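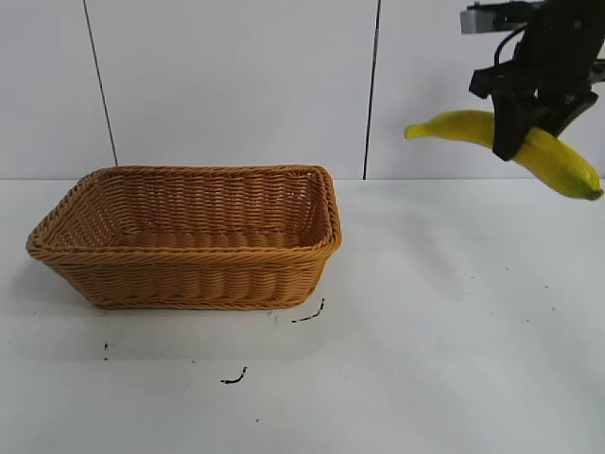 A two-finger gripper holds a banana over a white tabletop, with the basket still empty.

Search Undunport business news Go

Niltance to buy picking arms for gift basket line, budget vote in January

Niltance, the fruit and gift basket packer on the Undunport waterfront, plans to put 5 robot arms on its packing tables next year and has opened the books on what that would cost. Department heads got the draft plan this week. Owners vote in January.

The first number in it is small. $3,692 per station for the gripper, fingers, wrist camera and cabling. The arms themselves are a separate line and will be leased, not bought, at least for the first term. Niltance would not give out the lease price while talks are still open.

"Everybody asks what the arm costs," said Yasaman Najafi, operations manager. "The arm is the easy part. I can get you a price on an arm before lunch. What I couldn't get was a price on everything that goes around it."

So the plan has a lot of small lines. Tables. Fixed cameras and the brackets to hang them on. Spare finger pads. Electrical work on the east wall, which the building needed anyway. Training hours, paid. A line for "fruit, test," that drew a few questions at the meeting and stayed in.

Four suppliers sent quotes. Two are left: Werkgate, which would do the whole job including install and service, and Nouri, which sells hardware only and leaves the setup to the customer. Nouri is cheaper on paper. Najafi's team is leaning to Werkgate for the service contract but had not signed anything as of late afternoon.

Hamidreza Vahidi, who does the purchasing, said the two quotes were hard to line up side by side. One counts the cameras as part of the station, the other lists them as options. Shipping is in one and not the other. He rebuilt both in the same spreadsheet and sent them back to be checked. Werkgate returned it with two corrections. Nouri has not yet replied.
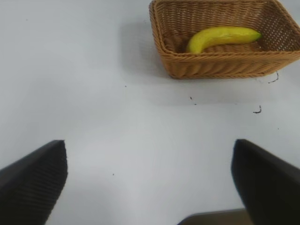 Photo: Niltance

Why bananas. Baskets at Niltance get apples, pears, oranges, sometimes a jar or a box of crackers, but the plan treats the banana as the item to budget around. It bruises. It bends, and no two bend the same way. A suction cup that does fine on an apple is not what the packers want on a ripe banana, so the quotes were all asked for on two-finger grippers with soft-close settings.

"If we price it for apples we'll be back asking for more money by spring," Vahidi said.

The test setup is plain. White table, one rectangular wicker basket, one banana. Enikő Szalai, the controls technician running it, wants to keep things that way until the purchase is settled. Adding fruit means adding hours, and the hours have to come out of somebodys budget.

She is asking for one change to the plan as drafted. Finger pads are listed as a yearly replacement. Szalai wants them quarterly and wants a full spare set on the shelf for each station. Ribbed pads hold peel residue, she said, and cleaning takes a station down. With spares you swap the pair and clean the old ones later. It adds to the first-year total but less than a stopped line would, by her math. The finance side has not agreed to it yet.

Also unsettled: the baskets. Niltance buys wicker from more than one source and the rims vary. A thick braided rim stands higher than a thin one and the arm has to clear it on the way in. Either the company goes down to one basket supplier or somebody pays for setup time each time the basket changes. Both options are in the draft with costs next to them. Sales does not love the first one, as customers pick baskets from the catalog by look. 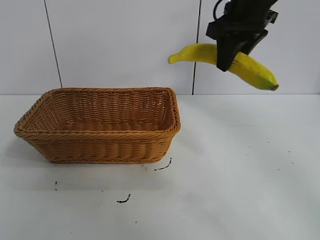 Headcount came up, of course. There are 84 people on the packing floor in the holiday season and fewer the rest of the year. The plan doesn't cut permanent jobs, according to Najafi. It does assume fewer seasonal hires once the stations are running, and it says so in writing on page two. Packers who move over to run a station get a pay step, and that is budgeted from the first month.

Bijan Shojaei, a shift lead who has packed there through many holiday seasons, asked for that part to be read out loud at the floor meeting. It was. He said afterwards that he would hold off on an opinion.

"Show me it at peak," Shojaei said. "Baskets stacked to the door, the phone going. Then we'll talk about how many you need."

His other request was for floor space. The draft puts the stations along the east wall, where the carts turn now. Move them in far enough to leave a lane and you lose a packing table. That trade isnt priced anywhere in the plan yet and Najafi said it would be added before the vote.

Lino Gentile, who handles facilities, has his own list. Power drops, a compressor the company may not need if the grippers are electric, anchoring for the arm bases. He wants the floor looked at before any bases go in and has asked for that inspection to be paid from this year's maintenance money so it doesn't wait on January. That was approved at the meeting, the only item that was.

Timeline, if the vote goes through: order placed the same month, one station in first, the remaining four once that one has run a full month on regular orders. The lease would have an exit after the first station. Werkgate agreed to that clause in its second quote. Nouri's offer has no lease, so no exit, but the company could resell the hardware.

If the vote fails, the test table stays up and the gripper money goes back to the general fund. Najafi said she would bring the plan again with two stations in place of five.

Comments from staff are being taken at the front office through the end of the month. The draft is in the break room, in a binder, next to the schedule. Vahidi said a corrected cost sheet should replace page four by tomorrow morning, the one in there now has the camera brackets counted twice.

Contact the newsdesk | Copyright Undunport business news | Back to top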